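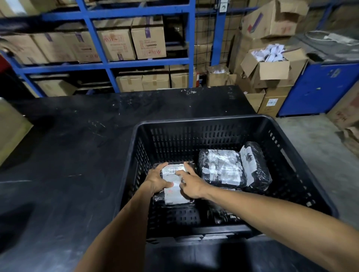 Troltemcombe wrote in after last week's session to ask why we are spending a whole evening on filling a crate, when everyone in the room has been putting things into boxes since they were old enough to walk. Fair enough, and I've been turning that over all week, so let me start these notes with an answer (a long one, I'm afraid, you know me by now).

Packing Room Practice, Session 4
Loading soft parcels into open crates
Notes to go with the evening class, Marnmont Adult Learning

Most of us learned to pack with things that have corners. Books, shoeboxes, cans of soup. You put a flat side against a flat side and the box more or less packs itself. Soft parcels don't behave like that at all! A wrapped parcel in plastic has a belly and four floppy edges, it slides on its neighbor, and it changes shape when you lean on it. Four black parcels in a crate can take up a surprising amount of room if they go in any old way, and that is really the whole subject of tonight.

1. Before the first parcel

Look into the crate. I know how that sounds, but a loose label left on the floor of a slotted crate is the easiest thing in the world to miss, and it will stick itself to the next parcel that goes in. Run your palm along the rim too, and feel for cracks.

Set the crate where both your elbows can stay low. If you have to lift your shoulders to get over the rim, the bench is too high for you or the crate is too far back, and you'll feel it in your neck by the end of the shift. Leave a clear patch of bench beside it for the parcel you're about to load.

2. Two hands

Take the parcel with a hand on either side and keep both on it until it is resting on something. Please don't pinch it by a loose fold of wrapping. The plastic stretches, then it tears, and then you're off to find tape. With a bulky one, spread your fingers and let the whole hand do the work.

Lower it in, don't let go early. We tried this both ways in July with the Harnora practice parcels and you could hear the difference from the hallway.

3. Which one goes where

Heaviest and flattest at the bottom, as always. After that the order I teach is this:

Flat parcels next, laid across the floor so they cover as much of it as they can.
Thin, stiff parcels on edge against a side wall, where the wall will hold them up.
Small or odd-shaped ones into the gaps, last.

Try not to bury a small dark parcel under a big one. Black wrapping in the bottom of a black crate is very hard to see, and it's the parcel most likely to be left behind when the crate is emptied. If a small one does end up underneath, shift the big one over a little so that a corner shows.

4. Labels

Face up if the parcel is lying down, facing the open middle of the crate if it's standing. The person at the other end should be able to read or scan without lifting anything out. Shiny labels throw the light back at you, so if a barcode won't read, tilt the parcel a touch before you decide the label is bad. I once reprinted a perfectly good one three times before it occurred to me to move away from the lamp!

Tape goes around the label's edges and stays off the bars. Parcels that have been taped and relabeled more than once need a second look: find the newest label and make sure the older ones are covered or crossed through, or the parcel may go on a little tour of the county.

5. When to stop

Stop at the rim. Lay your forearm across the top, and if it rocks on something, that something comes out and starts the next crate. Pushing down on soft parcels works for a minute or so and then they puff back up, usually just as another crate is being stacked on them.

For next time

Read the Figueroa handout, pages 400 to 429 (it looks like a lot, but it's mostly drawings). Bring one soft parcel from home, any size you can carry comfortably, wrapped in whatever you have. An old sweater in a trash bag is fine. We meet in Room 78 again, and there's coffee from the usual thermos if you get there early.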